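4. Recording Demonstrations in a Furnished Room

This section explains how to record demonstration episodes with the Azimi hand and the Sikeck recorder. Please finish Section 3 (Mounting and Calibration) first. If the calibration is older than one working day, do it again before you start.

One episode is one complete attempt at one task, from the start pose to the end pose. A set is 120 episodes of the same task. The learning system reads a set as a whole, so please do not mix tasks inside a set.

4.1 Before the session

1. Switch on the recorder and wait until the status light is steady green.
2. Open Torisden on the operator computer and choose New Set.
3. Type the task name in the field Task. Use a verb and an object, for example "press cushion" or "move pillow". Do not use the name of the room.
4. Type your operator name exactly as it is written in the user list.
5. Check the port number in the Connection tab. It must be 2701. If another number is shown, change it and restart Torisden.
6. Check the free disk space. One set needs about 10 GB.
7. Pull the sleeve down over the hand until its lower edge is close to the finger bases. The finger joints must stay free.

CAUTION: Do not record with the sleeve folded under a finger joint. The fabric can be pulled into the hinge when the finger closes.

4.2 Preparing the surface

1. Remove small items which do not belong to the task. Large items, such as pillows and rugs, may stay.
2. Wipe the three fingertip pads with a dry cloth. Dust on a pad changes the grip, and it can leave marks on light upholstery.
3. Look at the wrist camera view in Torisden. All fingertips must be visible when the hand is in the start pose.
4. Set the exposure to Manual. With white floors and light furniture, lower the value until you can see the seams of the upholstery clearly.

NOTE: Light surfaces are difficult for the camera. If the seams disappear in the view, the learning system has very little to recognize the position from. It is better to close a curtain than to correct the brightness later.

4.3 Recording an episode

1. Press the foot switch one time. A short tone is heard and the counter in Torisden shows the episode number.
2. Bring the hand from the start pose to the approach position. This is the point where the fingertips are just above the surface but do not touch it yet.
3. Hold the approach position for 3 seconds. Torisden uses this pause to separate the reaching part from the contact part.
4. Perform the task at a calm and even speed.
5. Lift the hand straight up and go back to the start pose.
6. Press the foot switch again. Choose Keep or Discard.
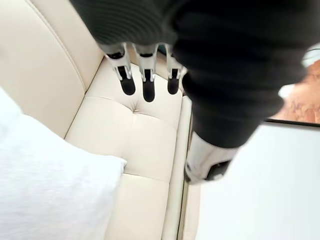 Figure 4-2. Approach position over a sofa seat, wrist camera view. The fingertips are above the cushion and the seams are easy to see.

If the hand touches the surface during the pause, discard the episode. Do not try to repair it by lifting the hand and waiting again - the software will then find two pauses and mark the file as damaged.

CAUTION: Soft seats give way under pressure, and the contact sensor reacts later than on a table. Lower the hand slowly, and keep the force limit on Low for all upholstered furniture.

4.4 Variation between episodes

A set where every episode looks the same is not useful for training. After every ten episodes, change one of the following:

- the place on the surface where the fingers come down
- the direction from which the hand approaches
- the position of the loose items, such as a pillow
- the room light

Change only one of them at a time and write it in the field Remarks. Failed attempts can also be kept, if the failure belongs to the task (for example, the pillow slips away). Mark these episodes with the label Miss. Episodes with an operator mistake should be discarded.

4.5 Closing the set

1. Choose Close Set and wait for the check to finish.
2. Read the list of warnings. Repeat every episode that is marked red.
3. Choose Send to Ikstead. Keep the local copy until the server shows the status Accepted.
4. Put the hand in the rest pose and switch off the recorder.

Section revised 6 August 2023 by Ebere Chukwu. The old foot switch with two pedals is described in Appendix C.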